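Flonero Break Room - Snack and Table Inspection
Date: January 2, 2020
Checked by: Ghassan Kassab
Sheet no. 781

1. Snack packages sealed, no holes or split seams
OK. Wrinkled film is fine. Anything open at a seam goes in the trash.

2. Brand and product name readable
OK. The yellow cocoaland LOTTO bag has creases across the lettering, but the name can still be made out.
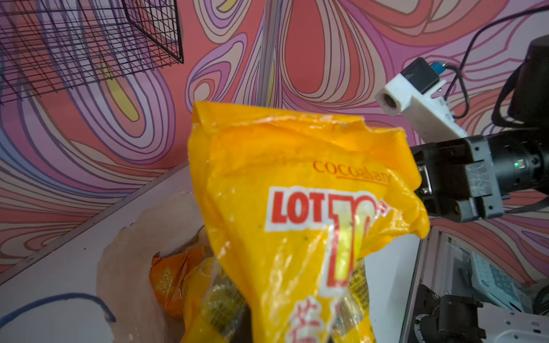

3. Allergen information on file
Needs work. The Flinton order came with no sheet for the imported items. I wrote to Hijazi for one - no reply yet. Keep these items off the free shelf until it arrives.

4. Best-by dates
OK. Last full check was in November. Next one is due when the Flirkby delivery comes in.

5. Tabletop wiped before packing
OK. Use the spray from cabinet 13, and let the surface dry first.

6. Paper carry bags fit for use
OK with comment. Check the rim and both handles before loading. The Baguette bag with the blue and peach checks has a small nick in the rim. Snacks only in that one - no cans or bottles.

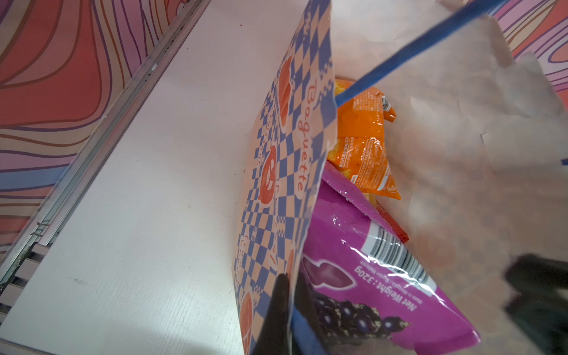
Can a paper bag be used again after it has been packed once?
Reuse it as long as the bottom is dry and the handles hold firm. Recycle it if either one is in doubt.

7. Weight limit posted near the table
Missing. The old card was taken down when the wall was painted. New card to be printed.

Signed: G. Kassab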